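Search vacancies, projects, keywords

Gripper comparison tester, fixed term from February

Flondport is pitting two gripper fingers, the Petchrat and the Viller, against each other in simulated kitchens. We need someone to drive both of them by teleoperation and say which is less annoying. Each finger gets 239 trials at the sink and dish rack, with the same arm and the same controller — only the fingertip changes.

You will also be asked about the wrist view, on which opinions in the office are firm and contradictory.

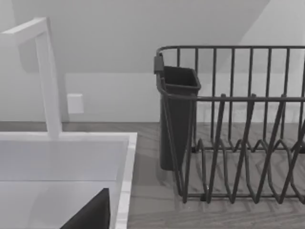 What we want from you

Steady hands, legible notes and a high tolerance for thin wire rods. Experience with a simulator is useful. Experience of washing up is assumed. You should be able to write "dropped it again" in 45 different ways, or at least fill in the form.

Send a short letter and one honest account of something you broke to the Drundov office, Room 356, by Sat 26 December.

Contact Flondport | Copyright Flondport | Back to top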